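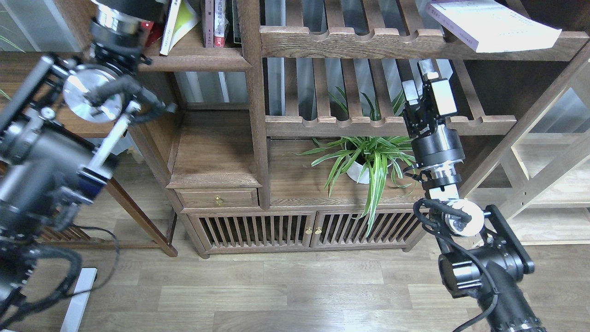
Student Projects: Television and Media

Who Gets the First Laugh? Cold Opens in Workplace and Roommate Sitcoms

Final report, fall semester

I picked cold opens because I am one of those people who will restart an episode if somebody talks over the bit before the titles. My roommate thinks this is a problem. My adviser, Marit Hovland, thought it was a topic, so off I went!

A cold open, for anyone who skips them, is the little scene that plays before the opening credits. Sometimes it sets up the story and sometimes it's a complete throwaway about a stapler. What I wanted to know was who gets the first joke in it, and whether that changes as a show gets older. My hunch going in was that the lead gets most of them in season one and then the weirdos take over.

I used 12 sitcoms from the Ralla catalog, which our library subscribes to (you have to be on the campus network, and the player logs you out if you pause too long, so plan your snacks). Between them they have 898 episodes. Of those, 677 have a real cold open by my definition, meaning a scene with at least one line of dialogue before any title card. I went back and forth on the definition for a week. Graloreck, the one about the failing ferry company, starts nearly every episode with a silent gag and then the title, and I hated leaving those out because they're some of the funniest things in the whole pile. But there's no first line, so there's no first speaker, so they went. 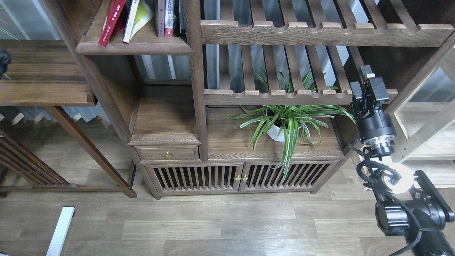

I logged everything in a spreadsheet: show, season, episode, who speaks first, who gets the first joke, and whether the cold open has anything to do with the rest of the episode. Deciding what counts as a joke was way harder than I'd expected. With a studio audience it's easy, you wait for the laugh. With the single-camera shows I was guessing, and my guesses at one in the morning were a lot more generous than my guesses after lunch. Marit suggested I recode a batch without looking at my first answers, and that was humbling. Most of my disagreements with myself were over Eide, where everyone mumbles and I'm still not sure the aunt is supposed to be funny.

So, my hunch. It held up in the workplace shows, where the lead does hog the first joke early on and then somebody from the next desk over starts stealing it, usually by season three. In the roommate shows it fell apart. The lead goes on getting the first joke year after year, and the neighbor who bursts in gets the second one, almost like they've got a contract about it. I think it's the door. If your funniest person has to come in from the hallway, somebody already on the couch has to speak first. 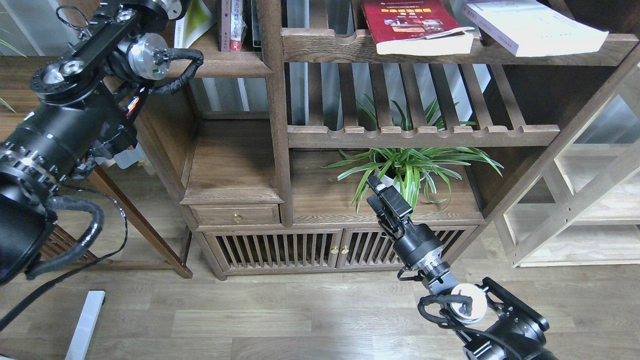
The roommate cold opens also lean much harder on one room, and I ended up with a whole extra column for where in the room the first joke lands. It's mostly the couch or the kitchen counter. The back wall gets a surprising amount of work too, though, and a cabinet with a plant, like the ones in the photo, would have fit right into half of these apartments. People water things a lot in cold opens. They're half turned away, they say something awful over their shoulder, cut to titles. Avum used that setup so many times that I gave it its own code (PLANT, very scientific).

What I'd change: I'd get a second coder from day one, and I'd drop at least two of the shows so I could look at the silent openings properly. I also never did anything with the "connected to the plot" column except fill it in. It's sitting there if anybody in next year's class wants it. My 500-word codebook is in the appendix, with the stapler scene written out as the test case.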